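Flerkora Releases Bench Gear Train Kit for Technical Classrooms

Kit pairs blue plastic spur gears with an aluminum rail for lessons in ratio, center distance and backlash

Flerkora today announced the release of the Vanance bench gear train kit, a tabletop set for introductory courses in mechanical power transmission. The kit is intended for high school technology programs and first-year college laboratories. It replaces the Trundier board, which the company has supplied to schools in an earlier form and will continue to support with spare parts.

The Vanance kit is built on a single length of aluminum rail. Gear stations are set along the rail and locked in position by the student, who first works out the center distance on paper. Errors in the calculation appear as binding or as excess play when the gears are turned by hand. The assembly requires no motor and no power supply.

"The older board had fixed holes, so the spacing was always correct and students had no reason to calculate it," said Ye-rin Yeom, product engineer at Flerkora. "On a rail the spacing is a variable. A pair set too close will not turn freely, and a pair set too far apart has backlash that can be measured."

Gears in the kit are molded in plastic with a raised center hub. The fine tooth pitch allows small ratio changes between adjacent sizes -- a point requested by instructors who used the previous board. Each gear can be lifted off its shaft without tools, and the rail can be stripped and reset between class periods.

The printed course guide contains 11 exercises. The first 2 cover identification of parts and squaring of the rail on the bench. Later exercises address simple trains, idlers and compound trains, and the final exercise asks students to lay out a train to a stated ratio within a limited rail length. A separate instructor section gives worked solutions and a wear inspection procedure for hubs and bores.

Before release, the kit was assembled and taken apart through 50 cycles at the company's Greenberg workshop. Inspection after the last cycle led to one change in the guide: the rail is now cleaned before the stations are fitted, where the draft had placed cleaning at the end of the session.

Orders are accepted from schools and distributors. The first production lot is limited to 70 kits, with shipment to begin in June. Replacement gears and shaft stations will be sold individually. Schools that hold a Trundier board may order the course guide alone -- the calculation exercises apply to both products, but the layout exercises require the rail.

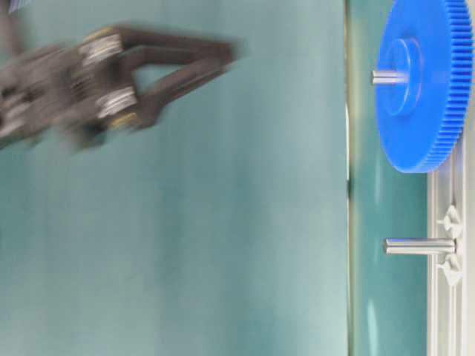
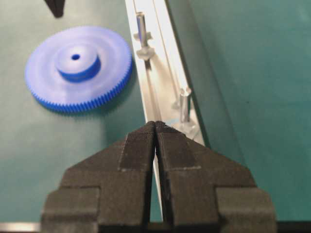
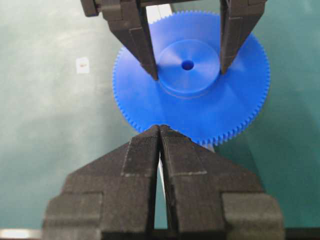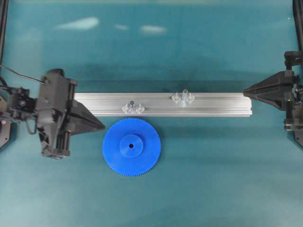 GREENBERG, June 1, 2019 -- Flerkora develops and supplies bench equipment for technical education. Product inquiries, including requests for the parts list and the instructor section of the course guide, should be directed to the Vanance product desk at the Greenberg office.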